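Ridgeway Community Garden – minutes, 5 March 2022

I took the notes again, so blame me for the spelling. We got going a little after nine, once the coffee was ready. 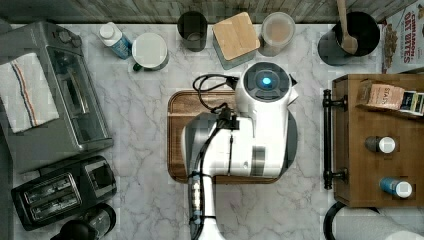 One plot holder wanted to know right away why the water bill had gone up when half the beds sat empty all winter, and said she wasn't paying a cent more until she saw the numbers. Fair enough! I read out the bill, $800 for the season, and we went over the meter readings together. Most of it looks like the leaky spigot by the Pimarby gate. Agreed to get it replaced before planting. I'm calling the plumber.

Seeds: the Prikach order is in, minus the yellow beans (sold out, and I was really looking forward to those). We talked for a long time about tomatoes – too long, if you ask me – and settled on 6 trays for sharing.

Compost: Multero can deliver in May, roughly 8 yards. They want the truck gate unlocked the night before. Two people didn't love that idea, so we voted, and it passed.

Waiting list: 9 families now. I suggested splitting the two big corner plots and got some grumbling, but everybody said they'd think it over. Carried to next time.

Shed key is still missing. Please check your coat pockets!

Next meeting same place, and bring gloves if it's dry, we might do the paths after.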